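We have had the Sudalow on trial for just over a fortnight, so I thought I'd write it up while it is fresh. Sudalow is a kit for showing a robot how to do a job by hand. You get two hand-held grippers, a charger, a box of spare finger pads and a year of the upload service. You do the job yourself with the grippers on, and the recordings go off to be turned into something an arm can learn from.

The price for the pair is 595, and the upload service after the first year is extra. The rival set from Drillitik was quoted to us at 1,767 with training included, which we did not need.

Rocío Arellano and I split the testing between us. The job we picked was sorting household bits in and out of a biscuit tin, on a striped tablecloth. 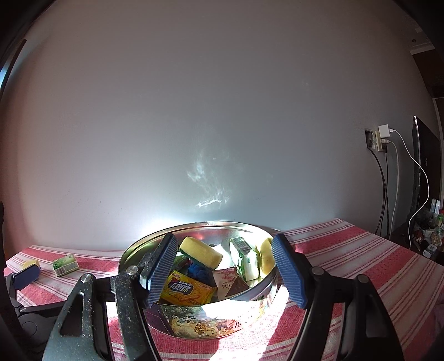
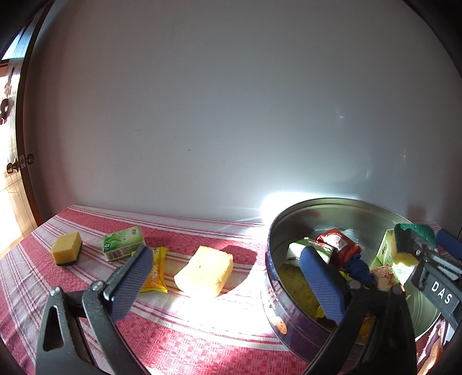 The finger pads are the best part of the kit. They are blue, ribbed and soft enough to give a little when you close on something. Sponges were easy from the first day. The small green soap box took more practice, as it has to be taken square on, and the shiny yellow packets slid out of my grip until I learned to go for the crimped end. A round tin is harder to work in than a tray. The fingers are wide when open and the rim gets in the way, so you end up coming in from above for nearly everything.

Weight is fine for the first 15 minutes or so. After that I felt it in the wrist, and Rocío, who has smaller hands, wanted a break sooner. The trigger spring could be lighter. I wrote to Sudalow about this and Apolinar Ocampo on their support desk replied the next morning to say a softer spring is due in August.

Setting up took one evening. The manual is short and mostly clear, apart from page 8, where the left and right grippers are labelled the wrong way round. Uploads were slow on our line but none of them failed.

Strong sun was a nuisance. On bright days it fell straight across the cloth and bleached out part of it in the recordings. We now draw the blind before starting.

I would buy it at this price, and we probably will. The trial set goes back on Friday and I still have to find the second charging lead.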